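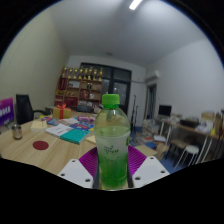 Slide 1: Hand-held gripper with a plastic bottle, workshop table.

Start with the bottle and leave it up while people sit down. Say who I am, and that the build was done with Joon-young Song on Thursday evenings at the Wekarell workshop.

The fingers. Two flat white plates, rounded corners, holes for the mounting screws. We drew them in Sketov and the set shown is version 5. Earlier ones were narrower and flexed when you squeezed.

The pads. The purple ridged part behind the fingers. Fine ridges, all running parallel. Mention that the first pads were smooth – bottles turned in them.

Why a clear bottle. You can see the room through the top of it, and the camera has to cope with that. The green cap is the easy bit to find. Don't get drawn into lighting here, it comes up later.

Numbers, read slowly. 53 objects on our test list, 19 of them bottles or cups. Spring rated for 2,000 squeezes by our own reckoning, so keep a spare in the box.

Pass the spare finger round now. Ask for it back before the break.

If someone asks about the table: yes, we test with the books and papers left on it. Next slide is the wiring – go to Joon-young.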